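Keeping Quality of a Fermented Chilli Relish Made Without Added Sugar
Food Preparation and Preservation, second-year project
8 October 2018

1. Background

Our group wanted to know how much salt a fermented chilli relish needs if no sugar goes into it. Most of the recipes we found use sugar to round off the taste, and several add it before fermentation starts. The Workari cookery club, where two of us help out, has made a relish like this every February for its spring lunch. Their recipe gives the salt as "a good handful", so we could not repeat it from one year to the next.

We set out to compare three salt levels and pick one that could be written down and used by the club.

2. Ingredients and method

We bought 2,000 g of red chillies in one order from Stusen, the greengrocer by the station, so that all batches started from the same crop. The stalks were removed and the seeds left in. Garlic and a little fresh ginger were added in the same proportion to every batch. The salt was plain fine sea salt without iodine.

The chillies were chopped in a food processor to a coarse paste - we stopped well before it turned smooth - and split into batches at 2, 3 and 5 per cent salt by weight. Each batch was packed into clean jars, pressed down to push out air, and covered with a small bag of brine as a weight. The jars stood in a cupboard in the teaching kitchen for 16 days. Lids were loosened once a day. 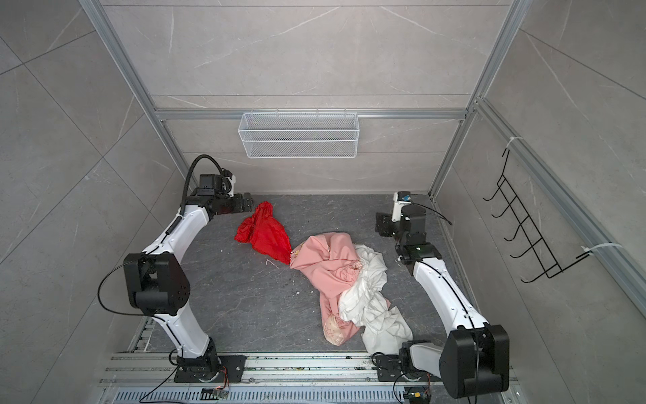 We took the pH at the start, halfway through and on the last day with paper strips. On the last day the relish was stirred, tasted with plain boiled rice and moved to the fridge.

3. Results

The 2 per cent batch soured fastest, but one jar grew a white film on the surface and was thrown away. The others at that level smelled clean, though the paste had gone soft and watery.

The 3 per cent batch was slower for the first few days and then caught up. Its final pH was the same as the 2 per cent batch as far as the strips could show. The texture held up well and the garlic was still easy to taste.

The 5 per cent batch fermented very little. It kept its bright colour but tasted mainly of salt, and most tasters left it on the plate.

4. Use in cooking

We tried the 3 per cent relish in two dishes. Stirred into Bozsik, the bean stew on the canteen menu, it needed no other salt. Thinned with oil and vinegar it also worked as a sauce for grilled courgettes, but it split after an hour and had to be shaken again.

5. Problems

Paper strips are hard to read against a red paste. We rinsed them quickly, which may have changed the reading. A proper meter would be better, and the one at Seseo, our partner college, was already booked. We also lost a few spoonfuls of each batch to the sides of the food processor, so the final weights are a little low.

6. Recommendation for the club

Use 30 g of salt for each kilo of prepared chilli paste, weighed after chopping. Keep the jars out of the sun and throw away any that grow fuzzy or coloured mould. The finished relish should be kept in the fridge.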